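Bulteo Sortierkisten, README

Stand: Juli, noch nicht fertig

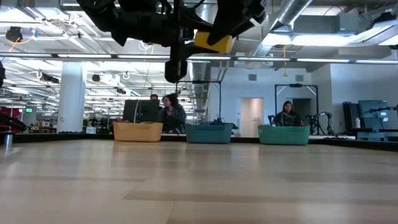
Tisch mit den drei Kisten: orange, blau, grün. Gelber Klotz über der Tischplatte.

Worum gehts
Kleinteile nach Kiste sortieren, immer am selben Tisch. Ordner enthält Bilder, Kistenliste, Teileliste. Mehr nicht.

Umfang
800 Bilder gesamt
392 davon mit Zuordnung Teil / Kiste, Rest kommt noch
30 verschiedene Teile, siehe teile.csv
2 Tischaufbauten (Drunov, Caltness)

Kisten
Kunststoff, nach oben breiter, Rand steht über. Stehen in einer Reihe an der hinteren Tischkante, Lücken dazwischen lassen. Reihenfolge von links: orange, blau, grün. Grün ist die breiteste, große Teile deshalb dorthin. Blau geht je nach Licht ins Petrol, in der Liste trotzdem immer "blau" schreiben. Bitte nicht "türkis", hatten wir schon, gibt nur Chaos beim Filtern.

Teile
Klötze: nach Farbe und Form benannt, z.B. klotz_gelb_eckig
Kleinkram: Sammelname "klein", wird nicht einzeln erfasst
Was nicht in der Teileliste steht, Spalte leer lassen und Bemerkung dazu

Tisch
Helle Platte in Holzoptik, glänzt ziemlich. Spiegelungen sind keine Teile!! Beim Nachtragen am Dienstag mehrfach falsch markiert, wird noch korrigert.

Bekannte Probleme
- Caltness: Kistenliste unvollständig
- Spalte "rand" mal ja/nein, mal 0/1
- Doppelte Zeilen in teile.csv, bitte nicht von Hand löschen
- Kisteninhalt oft nur am Rand zu erkennen, dann "unklar" eintragen

Nutzung
Intern frei. Weitergabe nur nach Rücksprache mit Agbenyega, Kontakt steht in kontakt.txt.

TODO
Farbnamen vereinheitlichen
Teileliste für Drunov nochmal druchsehen
Restliche Zuordnungen nachtragen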